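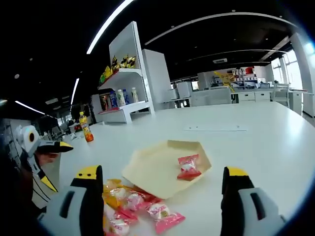

The October fundraising drive for the Momham Community Hall opens next month, and for the first time it will be run as a sweets and baking stall instead of a raffle. The raffle licence went up again this year and ticket sales have been flat for a while, so we are trying something simpler. Goods will be sold singly or in small mixed lots set out on paper trays. Wrapped candies like the red-and-white one with twisted ends are the easiest thing to donate - they keep, they stack badly but travel well, and children can pay for them with coins. Please leave them in their wrappers.

What we need from you

Donations of packaged sweets, biscuits and individually wrapped baked goods can be dropped at the side door between 9 a.m. and noon in the week before the stall. The front door will be locked because the floor in the foyer is being recoated. If you are bringing more than one box, use the loading bay off the lane and ring the bell.

Home baking is welcome again this year. Each item must be labelled with what it is, the date it was made, and any nuts, eggs, milk, wheat, soy or sesame it contains. Blank labels are in the drawer under the notice board. Please do not bring anything with fresh cream or custard, as the hall fridge is small and will be full of milk for the tea urn.

Pricing

Most small items will be 45 cents or two for 80. Slices and muffins will be $2, whole loaves $8 and large cakes $20. Jars of jam and pickles will be priced by size on the day. We have kept the prices in round figures where we could, to save on change, and there will be a card reader at the end of the main table. The reader has a 50-cent minimum.

Where the money goes

The first call on the money is the kitchen. The oven door no longer seals and the Unico range hood has been out of service since the winter. We have had one quote for the hood and are waiting on a second from Ugwu Electrical. Anything left over will go toward replacing the stacking chairs. There are 40 on the list to be replaced, mostly from the back store, and the split ones have been taken out of use already.

The hall roof is not part of this drive. That work is covered by the maintenance levy and will be done in the new year.

Individually wrapped buns and pastries were the first things to go at the spring morning tea, so if you are buying something to donate and can't decide, get those. Flat packs are easier for us to store than tubs. Check the best-before date before you buy, particularly on the discount shelf.
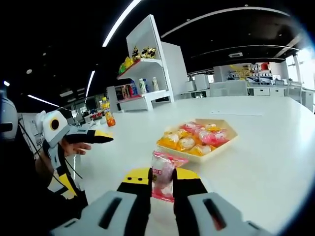 Helping on the day

Set-up starts at 8 a.m. and the stall opens at 10. We are short of people for the last shift, from 1 p.m. until pack-up, which includes wiping down the tables and returning the trestles to the store. Put your name on the sheet beside the kitchen hatch. Parking on Comis Street is limited to two hours, so helpers staying longer should use the gravel area behind the tennis courts.

Unsold packaged goods will be kept for the seniors' lunch. Home baking will be marked down to half price at 2 p.m.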